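Ticket 2239 – Skarkorus, two-arm tidy unit – bin task, grip loss on right side
Status: open, workaround in place
Priority: was high, dropped to normal after workaround
Site: Nasution, living room
Opened by: Talha Mohmand
Assigned: Banafsheh Vahidi

Wednesday, 8:40 am
Unit faulted during wastebasket task in the living room. Right gripper reports HOLD LOST while both hands are on the rim. Unit stops with arms up over the coffee table. Did not drop the bin. Had to use the hand release to get it out. Nobody near the unit at the time, no damage to the table that I can find.

Restarted, ran it again, same fault. Restarted again, ran fine. So intermittent. Great.

Software is Ferkell build 152. Was on the one before until Monday night's update. No other changes that I know of. Charge at 75 percent at time of first fault.

Please advise if I should keep running it. Client wants the room done every morning.

8:55 am – B. Vahidi
Got it. Don't run with the bin over the table until we know more. Send me:
the log from the right wrist, both faulted runs and the good one
the grip force setting, left and right (should be the same number, check anyway)
anything from the head camera with both hands on

Also is there a liner in the bin? The task was taught on a bare bin.

9:20 am – T. Mohmand
Logs uploaded. Force setting is the same on both sides. Yes there's a liner, white bag, goes over the rim and hangs down the front. Client always has one in. Didn't know it was taught bare, that's not in the handover notes.

Head camera, two-hand hold:
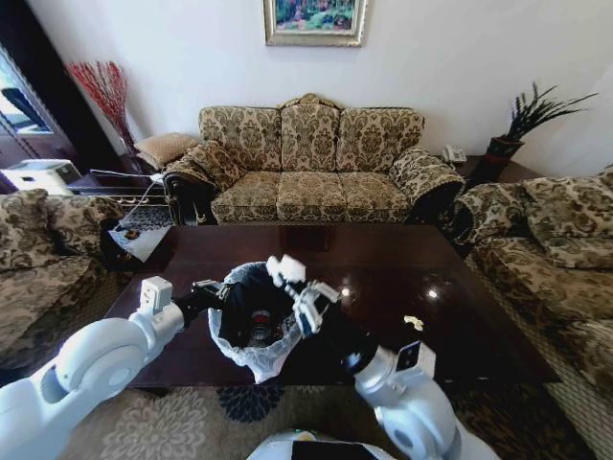

Attachment 1: both grippers on the rim, bag folded over the edge.

Bin is nearly empty so I don't think it's weight.

9:45 am – B. Vahidi
Thanks, that helps. Agree it's not weight. Look at where the fingers have to go, there's bag all around the rim.

Read through the wrist logs. What I see:

Run one: right gripper closes, reads contact, force climbs normal, then drops to near zero for a moment and comes back. Controller calls it lost and stops both arms. Left is steady the whole time.

Run two: same shape, drop is shorter. Still trips.

Run three (good one): there is a drop there too! Just short enough that it gets under the limit. So the good run wasn't really good, it got lucky.

My guess is the plastic slides under the right fingers once the bin leaves the surface. Force dips while it slips, then the fingers bite again. Stop is doing what it should, I don't want to touch the stop.

Question for Rondura (they did the build): did the slip limit get tighter in 152? Asked them, waiting.

Things to try meanwhile, in this order, one at a time please:
1. wipe the finger pads on the right gripper, dry cloth only
2. check pads for wear or a lifted corner
3. swap pads left to right and see if the fault follows
4. run with no liner

Keep a hand on the stop button for all of these. Bin on the rug, away from the table. Clear the tabletop too.

10:30 am – T. Mohmand
Did 1. Pads were a bit dusty, wiped them. Fault came back on the next run.

Did 2. No lifted corners. Slight shine on the right inner pad, might be wear, might be nothing.

Did 3. Fault stayed on the right. So not the pads I think.

Did 4. No liner, no fault, ran it several times in a row. Put the liner back, fault on the first try.

Client's going to say they need the liner. They will, I already asked.

10:50 am – B. Vahidi
OK so liner plus right arm. But left is holding the same liner and it's fine, which bugs me. Can you check right wrist angle at the moment it closes? Should match left, mirrored. If right is coming in even a little rotated it'll pinch a fold and not the wall of the bin.

Number's in the arm status page, second tab. Read it before the lift, not after, it changes.

11:15 am – T. Mohmand
It's off. Right is 2 degrees out from the left. Doesn't sound like much.

11:20 am – B. Vahidi
It's enough with a bag in there. On bare plastic the fingers square themselves up, on loose bag they can't. That fits with your no liner runs.

Rondura came back: yes, slip limit was tightened in 152. They say it's on purpose and they're keeping it. Fine by me. So the offset was probaly there before the update and we never got told about it.

Plan:
power down, re-zero the right wrist, power up
if it won't hold zero, the wrist needs to come in
for today, left hand carries by itself, right hand stays open and clear. Load in the bin must be light. There's a one-hand version of the task under Old Tasks, use that.

Before you run one-hand: stand off to the side, not in front. The bin tips forward in a one-hand hold and anything loose can come out. Speed on slow.

12:05 pm – T. Mohmand
Power down and re-zero done. Took the zero, then lost it after the second power cycle. Tried again, same. So I guess it's coming in.

Switched to one-hand. Checked the load first, light. Camera from the one-hand setup, left holding, right open:
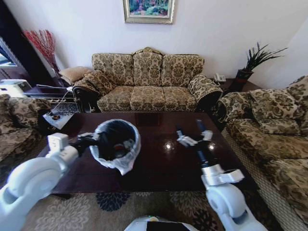
Posted by Talha Mohmand, site tech, Nasution

Left hold reads steady in this one. Tilt is more than I'd like. The opening is turned right toward the unit and you can see the trash inside. Nothing fell out on my watch but I wouldn't want it any fuller.

Right gripper stays open over the other side of the table and doesn't try to join in, I was worried it would hunt for the rim. It's over the table though and you said clear. Is that clear enough or do you want it parked lower?

One more thing, the liner bunches up a lot at the lip in this hold. Could that set off a slip on the left as well?

12:25 pm – B. Vahidi
Park it. Right arm at rest position before the left lifts, add that as the first step in the task. If the wrist is losing zero I don't want it hanging over anything, and I don't want it over the table with power on at all. Also you ran over the table, I said rug. Move it please.

Liner on the left: yes could do. Left angle is good so I expect it to hold, but if you see one single HOLD LOST on the left, stop and pull the task completely. Don't retry it. Client can empty their own bin for a few days.

On the tilt, try gripping with the wrist rolled back a little. There's a tilt setting in the one-hand task, default is zero. Go up in small steps with the bin empty.

12:35 pm – T. Mohmand
Sorry, missed the rug part when I switched tasks. The old task has the table position saved in it. Changing it now.

1:30 pm – T. Mohmand
Start position moved to the rug, table is out of the path. Right arm parks first, tested, works. Tilt setting up a bit, bin sits straighter but not level. Left hold steady on every run since. No faults.

Told the client one-hand only, stay out of the room while it runs, and keep the bin light. They're ok with it. Put a note on the charger as well.

1:50 pm – B. Vahidi
Good. Wrist swap requested, right side, under this same ticket number so please don't open a new one. No ship date from parts yet.

To do
Talha: lock out the two-hand task on this unit so nobody starts it by accident
Talha: save the wrist logs from all runs before the swap, they get wiped with the new wrist
Banafsheh: ask Rondura for a zero check at startup. It should not have let us run with the wrist out
Banafsheh: fix handover notes, say bare bin or liner
Both: re-teach the two-hand task with liner in after swap

2:10 pm – T. Mohmand
Two-hand locked out. Logs saved to the site folder. Do the other Skarkorus units need the angle check too? Same build on all of them I think.

2:15 pm – B. Vahidi
Yes, all of them. Read the angle before lift, both sides, post the numbers here. Anything that doesn't match, lock out two-hand and tell me. Leaving this open untill the wrist is in.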